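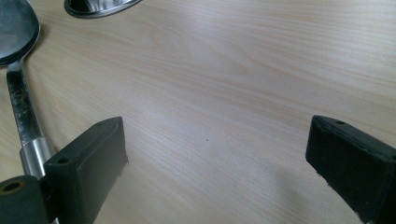

*By the Tikance Kitchen Table desk, 2018-08-10*

# First off-campus apartment: keeping the bills small

Lease signed, keys in May or whenever, now the bills start. Quick list, mostly from our own mistakes in a three-bedroom over by the Appiah Street lots. Skip what you know.

**Before move-in**

- Read the lease for who pays water. Trash too. Ours said "tenant" in one spot and "landlord" in another, get that fixed in writing.
- Go room to room with your phone. Every stain, every chip, inside the oven. Email it all to the landlord the same day. Our deposit was $300 each and we got all of it back.
- Renters insurance. Check if your parents' policy still covers your stuff first, some do while you're in school. Then price your own.
- Don't buy a microwave until you've asked the roommates. We had three.

**Setting up utilities**

Call the electric company and ask what the last tenants paid, high month and low month. They'll often tell you. Ours swung from 26 dollars to $166 and the big one landed in January right when books were due. Ask for budget billing if that would sink you.

One person's name per bill. Electric to one, gas to another, internet to the third. Spreads the hassle and everbody builds a little payment history.

Internet: we had Kurnix. Got the slow plan, never noticed. Buy the router if renting one costs more over the lease, do the math on paper. Put the date the promo price ends on the wall calendar. Call a week before.

**Splitting it up**

- Shared sheet, or a notebook on the fridge. Date, what, who paid.
- Settle up on the 20th. Same day every month, no exceptions even if it's four bucks.
- House jar for paper towels, dish soap, trash bags, foil. Food stays separate unless you cook together.
- Bigger room pays more. Decide it before anybody unpacks.
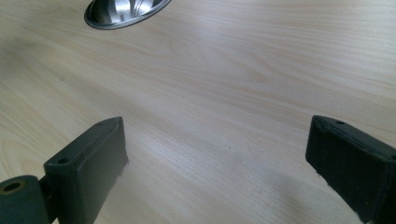 *Steel bowl, pale wood table.*

**Food money**

Meal plan vs. groceries: divide the plan price by meals you'll really eat, not the ones you're allowed. Breakfast swipes go to waste. Smallest plan plus groceries worked out cheaper for us but we live a long walk from the dining hall, so yours may differ.

Cook twice a week, big pot. Beans, rice, chili, whatever. Freeze half in flat bags, label them. Eggs go with everything. Store brand on flour, sugar, canned tomatos, oats. Not on coffee (opinion).

Shop with a list and eat first. Old advice, still works.

If money runs out before the month does, ask the dean of students office about a food pantry. Lots of campuses have one.

**Summer gap**

Twelve-month lease, nine-month school year. Somebody has to cover those three months. Get sublet permission in writing early, post the room before spring break. Keep the electric in your name only if the subletter pays you ahead.

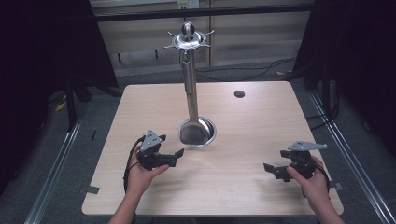
A reader wrote in after the last version of this page to say we'd left out the move-out bill. Her landlord charged for carpet cleaning she had already paid for, and she only got the money back when she dug up the receipt. Keep every receipt, she says, in one envelope, until the deposit check clears.

Good point, adding it. Also:

- Give notice in writing and check how many days the lease wants.
- Leave a forwarding address or the deposit goes nowhere.
- Shut off utilities the day after you leave. The day before is a mistake, you'll be cleaning in the dark.
- Old couch: list it on the Gostar board early, everyone's is free by the last week.

Security deposit letter template still to come.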